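Nanddale Robotics Club » Build and Test » Fruit task, two-arm cell

vanags_bench
Posting the state of the club's fruit task before we freeze the rules for January. Goal: all the loose fruit ends up in the red bowl, either arm allowed, no human reset. We have 163 logged attempts on the current policy. Grape bunches are still the weak point. The gripper tends to close on the stem, and the stem bends.

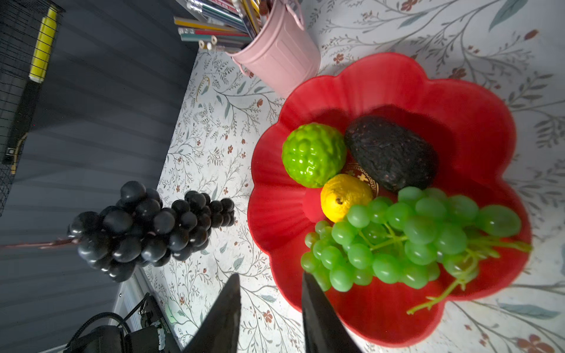 Lahcen Gaber
Stem grasps should be scored as failures even when the bunch ends up inside. They don't repeat. I'd drop them from the training set too.

vanags_bench
Disagree on the second part. If we drop them we lose most of the data on black grapes. I would keep them and tag them.

jovstead
Are both arms running the same policy? The write-up from the Brekum team used one per arm and the handoffs were bad.

vanags_bench
One policy, both arms. Each wrist camera feeds it, plus the fixed one. The problem we see is waiting: one arm holds over the bowl and the other won't start its approach until the first clears.

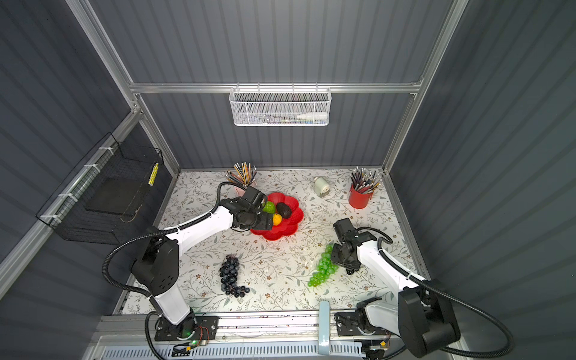 That wait is the largest part of the cycle time. I tried shortening the action chunk from 100 steps and the arms got jerky, so it is back at 100. Next thing to try is a lower speed limit near the bowl and no limit elsewhere.

Lahcen Gaber
Speed limits hide the problem. Fix the demos. Whoever teleoperated them was pausing one arm to watch the other - the policy copied that.

vanags_bench
Fair. I did a lot of those demos and I do pause. Will record a new batch with two operators, one per arm.

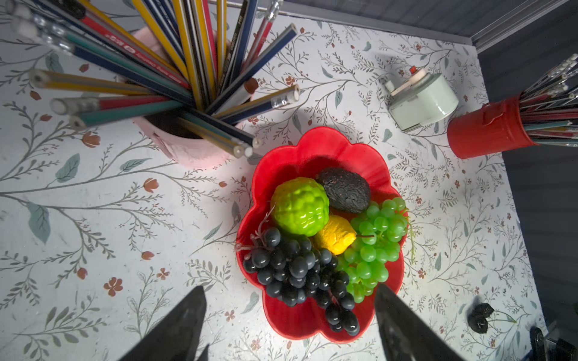
Scoring is the other open item. Draft rule is one point per item inside the rim, checked from the wrist view at the end of the run. Both grape bunches in the bowl would score, with the stem of the green one over the rim. The cherries to the right of the bowl would get nothing.

jovstead
Stem over the rim shouldn't be a full point. Half.

Lahcen Gaber
Half points make the log a mess. Berries inside, full point. Leave it.

vanags_bench
Going with full point for now. Objections in this thread before the rules freeze, please.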